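**Notebook, table-top handling, Trernby household series**
Friday, February 23, 2024

Purpose of the session: to record demonstrations of bowl and plate handling on a domestic table, using the two hand-held grippers, for transfer to the Durnard arm. The task sheet is the one agreed in July, with the amendments to section 2 applied. No remote control was used. The remote set remains at Zesine and will be entered separately when it is returned.

Preparation. Both grippers were checked for free travel before the first take. Finger opening was set to the full width at the start of each take and returned to full width at the end. The clocks on the two units were matched before take 1 and again after the break. The second check showed a drift of 16 milliseconds, within the limit of 200 given in the Pîrvu procedure. No correction has been applied to the files. Whoever processes them should leave the offset as recorded and allow the alignment step to deal with it.

Takes. 17 takes were attempted and 6 set aside. Of those set aside, four were lost because the operator closed the gripper before the position track had settled. The remaining two were stopped by the operator, who had begun with the wrong hand. These are kept in the folder marked "held" and should not be deleted, as the early-closing takes may be of use in checking the settling test.

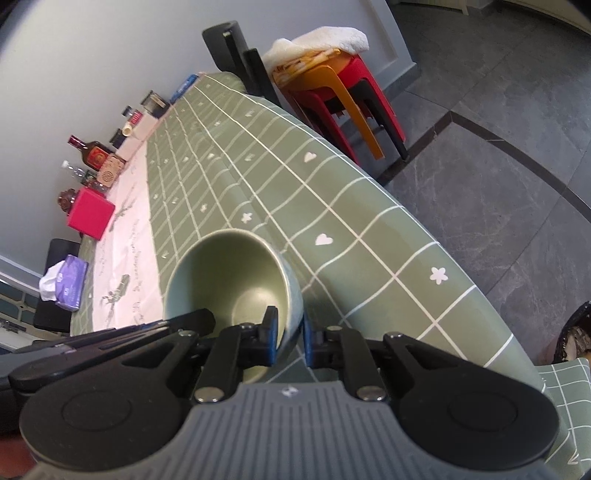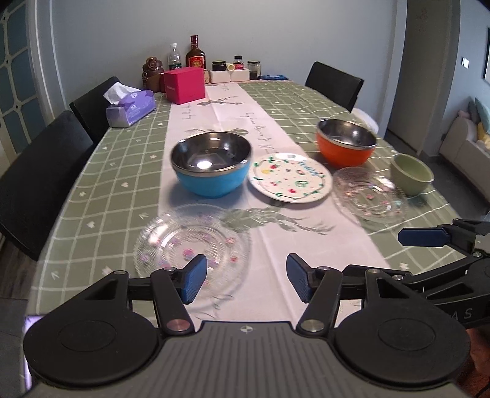

Choice of grasp has been the main difficulty in this series and is recorded at some length. The task sheet states only that a bowl is to be "taken by the rim". In practice an operator has two ways of doing so: one finger within the bowl and one outside, or both fingers on the outside across the width. The second is not possible for the larger bowls. The first photograph has the rim grasp as it should be presented, with the left fingertip inside the green bowl and the right one just outside its wall, the side of the bowl lying between the blue pads. The approach should be made with the fingers already in this relation. Operators who came in above the bowl and then turned the wrist produced tracks which the Durnard arm cannot follow, the wrist joint reaching its limit before the fingers arrive.

Plates were less satisfactory. A flat plate gives the outer finger very little to work against, and operators tended to push the plate a short distance before lifting. The push is a reasonable thing for a person to do and I have not asked for it to be suppressed. It should, however, be labelled as a separate stage, so that the learned motion does not treat it as part of the approach. Takes 9 to 12 have been labelled in this way. The others are outstanding.

Clear glass remains a concern. The two embossed plates in the second photograph were included at the request of the Trernby group, who wish to know how far the object tracker can be relied upon with transparent ware. The ceramic plate with the cherry pattern serves as the comparison. My expectation is that the tracker will hold the ceramic plate throughout and will lose the glass ones at the moment of lifting, but this has not been tested and should not be quoted.

Layout. Where dishes overlap, as the pale green bowl does with the edge of a glass plate, the operator should take the upper or freer item first and say so aloud at the start of the take. This was omitted in takes 3 and 5. The household objects towards the wall end were left in place for every take, in accordance with the rule that background items are not to be cleared. The grid on the cloth is not to be used as a measure of distance, given the folds.

Two-handed takes. The second gripper was brought in for steadying only. It was to remain still while the first was moving, and in most takes it did. In take 14 both units moved together for the whole of the lift. I have marked it as usable for single-arm training on the right unit alone.

Outstanding:

- Label the push stage in the remaining plate takes.
- Send the drift figures to Zesine with the raw clock files.
- Amend the task sheet so that "taken by the rim" specifies one finger inside and one outside.
- Ask Trernby whether stacked bowls are still required. If so, a separate sheet is needed, as the present one makes no provision for them.
- Replace the worn strap on the left unit before the next session.

Files copied to the shared drive and the copy checked against the original. Memory cards not yet cleared.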